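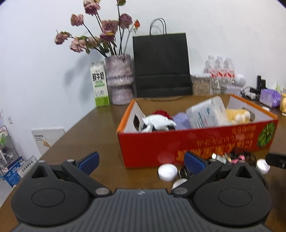
How long does one refill pouch of Busum dishwasher powder last?
Mine lasts me two months, running the machine every evening after dinner. If you only run it every other night you'll stretch it a good bit further.

Hi, I'm Vesna Lazarević and this is the page for the Busum refill pouch, the thing I get the most email about! I started mixing this powder in my own kitchen because I was tired of paying for tabs wrapped in film wrapped in a bag (so much wrapping), and it grew from there. We're on batch 626 now, which I still can't quite believe.

What you get
One paper pouch of unscented powder and a folded card with the dosing chart. The scoop is sold separately, so if you already have one from an earlier order, please keep using it. If you lost yours, a level tablespoon works fine for a normal load. Heap it a little if you've had lasagna.

Hard water or soft water?
There are two versions, and this is where people go wrong. Soft is in the pouch with the green stripe, Hard is in the one with the gray stripe. If your kettle gets crusty, buy Hard. I used Soft for a whole winter in my old apartment and my glasses looked like bathroom windows, so learn from me.

Storing it
Keep it dry and keep it shut. I tip mine into a big Prillinholm jar with the clamp lid, and it lives on a shelf well away from the sink. Steam is what makes it clump. If it does clump, whack the pouch on the counter a few times and carry on, it cleans just the same. And put it up high if you've got little kids or a nosy dog, please. It's a detergent and it should never be tasted or breathed in.

Rinse aid
I do use one, the Yilma one with the flip cap, but only half of what the dial suggests. Krum Kelmendi, who packs most of your orders, uses none at all and his glasses look better than mine. (Very annoying.)

What's changed since May
The grind is finer now, so it dissolves better on short cycles. Several of you wrote in about grit in the cutlery basket and you were right, thank you! The pouch is also a bit narrower, same amount inside, so it should finally fit under a low shelf.

Ordering
Item number 557, and add -S or -H for your water. Refills go out the next morning if you order before 2 p.m. For cafés and shared kitchens there's a big sack as well, just write and ask for Auður Bach, she does all the bulk orders and can tell you what shipping will be.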